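Short Fiction | Work & Machines
3 min read

Rule 14

The rule book at Mumer ran to 150 pages when I started there in May, and I'd read maybe three of them properly. Rule 14 was the one everybody quoted: wipe the way you'd wipe at home. Fine, I thought, I know how to clean a toilet! But then you pick up the grippers, and suddenly you've got two fingers per hand and your own mother wouldn't recognize your technique.

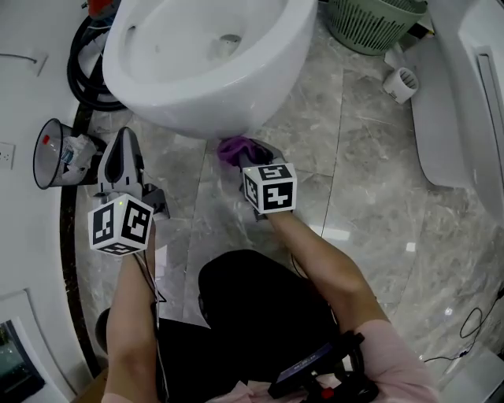 Under the bowl, purple cloth, right hand doing the work.

The home office in Nindham wanted 3000 good wipes before they'd let the Lulico, their bathroom robot, learn from any of them. "Good" took up most of chapter two. Don't drag the cloth from the bowl to anything else. Don't rush the underside. If you drop it, leave the drop in and say so in the log. I kept dropping it, and my log that first week read like a confession (sorry, dropped, sorry, dropped again).

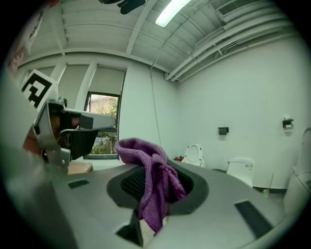
I wanted to rewrite Rule 14, and by the end of the second week I had a draft in my pocket. Mine said to fold the cloth flat before every pass, corners in, so the machine would always see the same neat square. I was pretty proud of it. Then I looked down at the cloth lying across my gripper, one fat loop at one end and a twisted rope at the other, and thought about my kitchen, where I have never folded a rag in my life. So I crossed out my version and wrote "any shape" in the margin of the old one. Then I squeezed the grip and went back under the rim.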